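Skollamport 비행 기록 데이터셋 README
고체 모형 로켓 고도계 로그 모음, 최종 수정 2022년 6월 5일
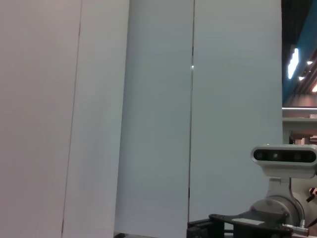
모형 로켓을 날리다 보면 고도계 파일이 여기저기 쌓이잖아요. 저도 노트북 바탕화면에 log_final, log_final2 같은 파일이 잔뜩 널려 있었는데, 올봄에 마음먹고 한 폴더로 모은 게 이 데이터셋입니다. 이름은 제가 주로 날리는 발사장 이름을 그대로 따서 Skollamport라고 붙였어요. 정리 순서를 두고 꽤 고민했는데, 결국은 나란히 세워 둔 하얀 판들처럼 비행 하나를 세로 한 칸으로 보고 옆으로 쭉 늘어놓는 방식이 제일 보기 편하더라고요. 그래서 요약 파일(summary.csv)은 비행이 열이고 항목이 행입니다. 보통 쓰는 표와 방향이 반대니까 불러올 때 한 번 뒤집어 주세요!

들어 있는 것
비행 26회분의 기압 고도 로그와 가속도 로그입니다. 기체는 두 대예요. 작은 쪽이 Rirel이고 큰 쪽이 Grusia인데, 둘 다 제가 종이관과 발사나무 핀으로 만든 기체입니다. Rirel은 가벼워서 바람을 정말 많이 타요. 고도 곡선이 지저분하게 나오는 파일은 거의 다 Rirel 쪽이라고 보시면 됩니다. Grusia는 느긋하게 올라가고 곡선도 얌전해서, 처음 분석해 보시는 분은 이쪽부터 여는 걸 추천해요.

폴더 구성
raw 폴더: 고도계에서 뽑은 그대로, 손대지 않은 파일
clean 폴더: 발사 전 대기 구간을 잘라내고 시간을 0초부터 다시 맞춘 파일
notes 폴더: 그날그날 적은 메모(오타 많아요)
summary.csv: 위에서 말한 요약표

열 설명
t는 시간(초), p는 기압(헥토파스칼), alt는 발사대 기준 고도(미터), az는 기체 축 방향 가속도입니다. event 열에는 점화, 정점, 사출, 착지를 영어 소문자로 적었고 해당 없는 줄은 비워 뒀어요. 빈칸이 싫으신 분은 none으로 채워서 쓰시면 됩니다.

고도계 이야기
전부 Havlíček 고도계로 기록했습니다. 작고 가벼워서 Rirel의 좁은 앞코에도 쏙 들어가는데, 사출 순간에 기압이 한 번 튀는 버릇이 있어요. 앞코에 뚫은 공기 구멍이 작아서 그런가 싶어 3월에 구멍을 넓혀 봤고, 그 뒤로는 튀는 폭이 좀 줄었습니다. 그래도 완전히 없어지진 않았어요. clean 폴더에서도 이 튀는 값은 지우지 않았습니다. 어디까지가 잡음인지 제 마음대로 정하고 싶지 않았거든요. 매끈한 곡선이 필요하면 중앙값 필터를 한 번 걸어 보세요. 저는 창 크기를 이것저것 바꿔 봤는데 너무 넓히면 정점이 뭉개집니다.

최고 고도가 궁금하신 분들을 위해
기록은 Grusia의 2050피트입니다(파일 안에서는 미터로 되어 있으니 놀라지 마세요). 바람도 없고 하늘도 맑고, 낙하산까지 깔끔하게 펴진 날이라 지금도 그 로그를 가끔 열어 봐요. 반대로 낙하산이 안 펴진 비행도 2회 들어 있습니다. 둘 다 Rirel이고, 하강 구간 기울기가 무시무시해서 그래프만 그려 봐도 바로 알아보실 거예요. 메모 파일에는 그날의 한탄이 길게 적혀 있습니다.

알려진 문제
온도 보정을 안 했습니다. 겨울 로그는 고도가 실제와 조금 어긋나 있을 수 있어요. 가속도 센서 영점도 비행마다 살짝 다르니까 발사 직전 구간 평균을 빼고 쓰시는 게 좋은데, clean 파일은 그 구간이 잘려 있으니 raw에서 계산하셔야 합니다. 이건 제가 자를 때 생각이 짧았네요. 다음 판에서는 대기 구간을 조금 남겨 둘 생각이에요.

사용 조건
공부용이든 취미용이든 편하게 쓰시고, 어디에 올리실 때는 데이터셋 이름만 적어 주세요. 다만 이 숫자를 보고 모터나 낙하산 크기를 정하지는 말아 주세요. 기체마다 무게도 다르고 무게중심도 다르니까 본인 기체로 따로 계산하셔야 해요. 이상한 값을 발견하시면 파일 이름과 t 값을 적어 이슈로 남겨 주시고요, 비슷한 로그를 갖고 계신 분이 있다면 형식이 달라도 괜찮으니 보내 주세요. 변환은 제가 할게요!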